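Table Surfaces and Small Kitchen Items: Gallery

Lumturie Mujić, 2018-09-02

14 shares | 3 comments

This gallery covers the kitchen corner at Bostura after the February refit. The table there gets used for meals, for drying up and for sorting items before they go back on the shelf. The top is pale wood with a straight grain running lengthwise. It was oiled twice and left alone after that. Overall length is 1000 mm more than the old one, and the working height is 900 mm.

Plates are kept to plain shallow shapes with a rounded rim. They stack flat and fit the 66 mm gap under the shelf in twos and threes. The lavender ones came from Vullia. Bottles are the clear type with a screw cap.

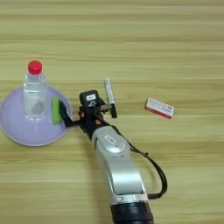 Sponges are replaced every 13 days. Green is for plates and cups, yellow is for the sink and the counter. Kastriot Trajkovski asked for a third color for the stove, and it has been ordered. A sponge should be squeezed out and stood on its narrow end, where air reaches both large faces. Bottles for refilling go on the left, caps on. The shelf dimensions and the oil used will be added to the parts list next.

Comments (3)
Share (14)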